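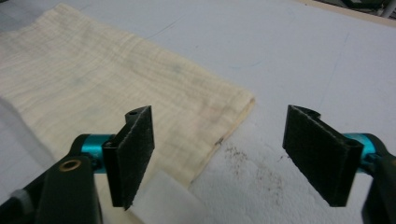

Workshop tips
Hand-held gripper kit from Sorex: getting good demonstrations

The Sorex kit lets you record a job by hand so an arm can repeat it later. Frans De Graaf and I used it for two weeks on small bench work. It does well with thin, flat stock once you adjust a few habits.

Brush the bench between takes. Fine grit gets into the pad facing and the grip suffers.

Raise one end of a thin sheet on a small block. The fingers can't get under stock that lies flat.

Close slowly - three seconds is fine.

Wipe the pads every five takes with a dry cloth.

Hillden sells spare pads in sets of 2. Order a set with the kit.

Marloes Mertens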